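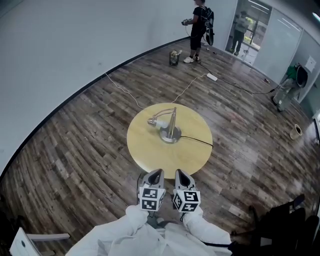 Chapter 6
Flexible Cords and Portable Lamps

A branch circuit ends at the receptacle. Everything past that point is connected by the user and can be moved, extended, or replaced without a permit or an inspection. The fixed wiring in a wall is sized once and protected against damage by the building itself, while a flexible cord has only its own jacket. A desk lamp with a cord that crosses the tabletop and drops off the edge, like the one at the start of this chapter, is a typical case: the cord bends at the edge of the table, and its free length hangs where it can be caught by a foot or a chair. Cords laid across open floor add the risk of crushing and abrasion. This chapter treats the cord, the plug, and the power strip as parts of the circuit, with ratings that must be checked in the same way as the ratings of the fixed parts.

6.1 Terms

A flexible cord is an assembly of two or more insulated stranded conductors within a common covering. Stranding allows repeated bending; a solid conductor of the same cross section would harden and break. The ampacity of a cord is the current it can carry continuously without exceeding the temperature rating of its insulation. Strain relief is any fitting that transfers a pull on the cord to the body of the appliance, so that the terminals carry no mechanical load.

A power strip divides one receptacle among several plugs. It adds outlets but adds no capacity. The supply cord of the strip carries the sum of all the currents drawn through it, and this sum is the figure to be compared with its rating.

6.2 Load on a Shared Cord

For a resistive load, current is found by dividing power by voltage:

I = P / V

Suppose that a reading lamp of 40 watts and a small heater of 400 watts are fed from one strip at 121 volts. The total power is 440 watts, and the current in the supply cord is 440 / 121, or 3.64 amperes. The lamp accounts for 0.33 ampere of this. Removing the lamp would do little to relieve an overloaded strip, and students who list loads by number of plugs often miss the point. Loads should be listed by power.

The heat produced in the cord itself follows the square of the current:

P = I²R

Doubling the current therefore produces four times the heat in the same conductor. A cord that is coiled or covered by a rug gives up this heat slowly, and its safe current is lower than the printed value – in some cases much lower.

6.3 Where Cords Fail

Most failures occur within a short distance of either end. Repeated flexing at the plug breaks individual strands, and the remaining strands carry the full current at a higher resistance. The first sign is usually local warmth. Discoloration of the plug body comes later.

Damage in the middle of a cord is more often due to outside causes, such as furniture legs, doors, and sharp table edges. The cord should be inspected along its full length with the plug removed from the receptacle. Tape is not an accepted repair for a cut jacket – the cord is replaced.

Section 6.4 gives the inspection procedure. Problems 1 through 9 use the method of Section 6.2 and assume resistive loads throughout.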